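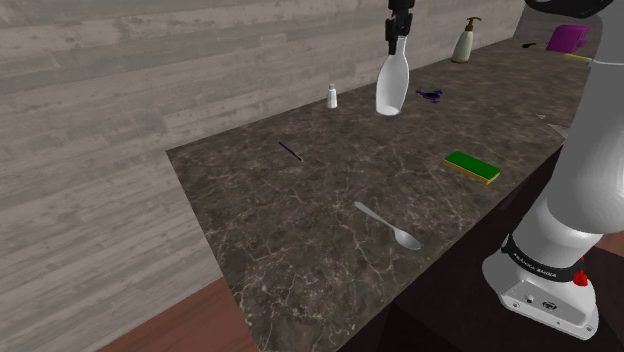
Fig. 1. White bottle over a dark countertop.

Unit 4: Surfaces, Shapes and Reading a Material

Bring these notes to the August session, and please read them before you start on the Dikstead exercise. I've tried to write them the way I talk in class, so forgive the rambling (I do love this unit!).

Last time we got as far as color. Now I want you to think about finish, meaning how a surface treats the light that lands on it. Gloss gives you small, sharp highlights. Matte spreads the light out and tells you much more about the form underneath. Satin sits somewhere in the middle, and it's the one students mix up most, me included when I was starting out.

Stone is where I get carried away. A polished dark stone with pale veins can look wonderful in a sample and far too busy across a whole kitchen. My first big job was the Brenberg house, and I chose the counter from a chip I could hold in one hand. Big mistake! The veins pulled your eye all over the room, and every other choice had to be calmed down to suit. So now I ask for the largest piece the yard will lend me, and I lean it against the wall for a day or two and look at it morning and evening.

Wood grain has a direction, and direction does things to a room. Run it sideways and a wall tends to feel wider. Run it up and down and the ceiling seems to lift a little. Try both in your sketchbook with the same room, same furniture, and write down which one you'd want to eat breakfast in.

On to curves. 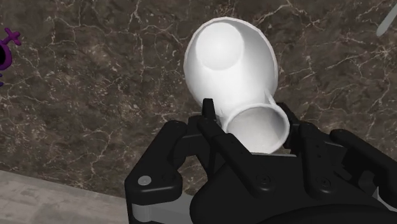 Fig. 2. Curved white form, wide at one end and narrowing to a tubular mouth.

White is the hardest thing to draw, and I'll say that every week until you're sick of me. You have no color to lean on, so all the shape has to come from the shading. Squint first. Find your darkest dark, then your lightest light, and leave the paper alone there. Inside a hollow, look for reflected light before you reach for the soft pencil – most of us go too dark in there and end up with a black hole.

For the Dikstead exercise:

Choose one plain white object from home, with at least one opening.
Draw it 15 times, small, turning it a bit each time.
Pick your favorite 12 and pin them up in any order you like.
Write a paragraph on the finish. No fancy words, please.

Reading is the Frerichs chapter on sheen. The Uten sample box is on the shelf by the sink, and it has to be back there by the end of class.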